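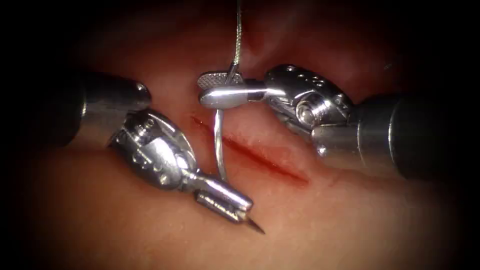

Gerd Rathjen has been booking quiet vacations for eleven years, and most of his guests are people who can't do much walking yet. Some are older, some have bad knees, and a good number are on their first trip after an operation. A cut can be as thin and straight as the red one between the two instruments in the photo, he says, and the person will still have trouble lifting a suitcase onto a train.

His company, Rosetard, has two people on staff and an office above a shoe repair shop in the town of Dravetti. We talked there in September, when he was filling the last rooms for winter.

"The first thing I ask is how long you can sit," Rathjen said. "People want to tell me about the view they'd like. I need to know if they can sit in a car for two hours."

He doesn't give medical advice and won't guess when somebody is ready to travel. Guests are told to settle that with their doctor before paying a deposit. After that he works on the route, which he tries to keep to one change of transportation.

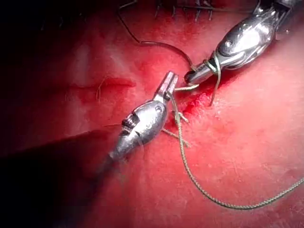

Two robotic instruments work on a short length of braided suture.

Most of his winter guests go to the Nastoveo, a lodge on Lake Wan at 1,424 feet. A room on the ground floor costs $665 for the week with breakfast and dinner. Upstairs it is $586, and there is no elevator.

"I tell everyone to pay the difference," he said. "They come down for breakfast, go back up for their glasses, come down again. By the third day they've had enough of the stairs."

Tumaini Ndung'u manages the lodge and joined us by phone. She said the lake path is plowed by nine each morning as far as the boathouse, with benches along the way. Past the boathouse it is left alone, and guests who want to go farther need snowshoes.

"A lot of them read," Ndung'u said. "We had a man last winter who came with eleven library books and finished nine. He went outside twice, I think."

Meals can be brought to the room at no charge if the kitchen hears by four in the afternoon. The lodge van meets the noon train and will also carry bags for guests who drive themselves. Dogs are allowed on the ground floor only.

I asked Rathjen what he would change about the place. He said the beds are too low and the parking lot is too far from the door. Ndung'u said new beds had been ordered for the ground floor. The parking lot belongs to the town.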